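Alach sold its first notes in June, and Sawsan Issa spent most of the week before on the wording of a single covenant. The company wanted the right to draw on the reserve account between coupon dates. The investors did not want it to have that right.

"We settled on a floor," she says. "The account may be used, but it must hold two coupons' worth at close of business every Friday. If it falls short, distributions to shareholders stop until it is made good."

Issa is head of treasury at Alach, which leases storage and handling equipment to mid-sized warehouses. The programme allows for up to €700 million of senior secured notes. The first series raised €74 million and is backed by lease receivables from 571 contracts, most of them with terms of five to seven years.

She chose notes over a larger bank facility on grounds of tenor. "Our banks lend for three years. The leases run for longer than that, so we were refinancing the same asset twice. Each time there was a fee and a new margin."

Pricing was wider than the company's first guidance. Issa puts this down to concentration: the largest lessee, Ostitholm, accounts for nine per cent of the pool. A cap of eight per cent applies from the second series.

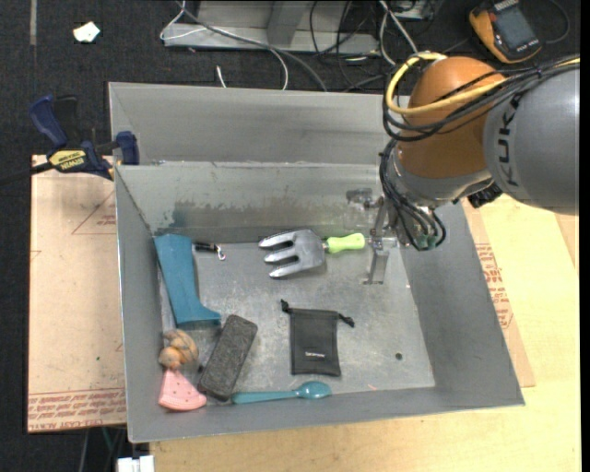

Words: Agathe Le Goff
Corporate debt

The receivables sit in a separate vehicle, Jostham, which has its own directors and no staff. Alach collects the rents as servicer and passes them on within two business days. A back-up servicer, Biwott, has been appointed and receives a copy of the ledger monthly.

"It costs us a few basis points," Issa says. "Without it the senior tranche would have needed more over-collateral, and that is dearer."

She expects no second series until the reserve has been through two coupon dates. Minimum denominations will stay at €1,000, and the notes will again carry a fixed rate. A floating tranche was considered and dropped when the swap quotes came in.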